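# Job Interviews and Hiring Tests: Questions We Keep Getting

Updated Mon 15 January

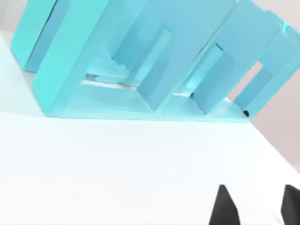 Gwawr Powell wrote in to say that the last version of this page was too hard on personality tests, and that hers got her a second interview she would never have had on her resume alone. Fair enough. We've left her point in, further down, along with our doubts about it.

## Do employers really read cover letters?

Some do. Plenty say they do. If the posting asks for one, write one and keep it to half a page. If the posting says "optional," we'd put the time into the resume first. Be wary of anyone selling a cover letter template with a success rate attached. Ask them how they measured it.

## What is a one-way video interview, and do I have to do it?

You record answers to set questions and a person, or a piece of software, looks at them later. You can ask for a phone call instead. Hodescombe, a staffing office we've dealt with for years, says yes to that request if it comes before the deadline. Other places won't answer at all, and you may decide that tells you something about working there.

Practice with the clock running. Most systems give you 2 minutes per answer, and people who have only rehearsed in their heads run out of time before they get to the part that matters.

## Can the software tell if I'm nervous?

We've seen sales material that says so. We haven't seen proof we'd bet a job on. Look near the camera, speak at a normal pace and don't spend money on a course that promises to teach you the "right" facial expressions.

## Are personality tests worth anything?

This is where Gwawr Powell and this page part ways. A test like Windura's asks if you'd rather lead a meeting or plan one, then hands the employer a colored chart. It may start a useful conversation, as it did for her. It may also screen out a good bookkeeper for liking quiet. Answer plainly and don't try to guess the profile they want – you'll probably guess wrong, and then you'll have to act like that person at work.

## Should I pay for interview coaching?

Maybe, for an hour. Idris Hughes paid Prunance for a package of 20 sessions and told us he got what he needed from the first 2. The rest covered things like handshakes. A friend who hires people will often do a practice run for the price of lunch.

Before you pay, ask:

- Who will be coaching me, and when did they last hire anyone?
- Can I buy one session?
- What happens to my money if I get a job next week?

## They asked what I earn now. Do I have to say?

In some states employers aren't allowed to ask. Check the rules where you live and where the job is. Elsewhere it's up to you. "I'd like to hear the range for this role first" is a complete answer. If they push, name the figure you want and stop talking.

## A recruiter says the job has more than 3,000 applicants. Is that true?

Possibly. It may also be a count of people who clicked the button, including those who never finished the form. Either way it's no reason to take a lower offer by Friday.

## How long should I wait before following up?

A week, unless they gave you a date. Send one short note. Lambros Sotiropoulos sent one in April to a company that had gone silent and got a call the same day. We know others who sent the same sort of note and heard nothing, so we wouldn't read much into it.

## Who answers these?

Eluned Rowlands and Rhydian Eynon. Neither of us takes money from the companies named here. Corrections are welcome by email and go up with the next update.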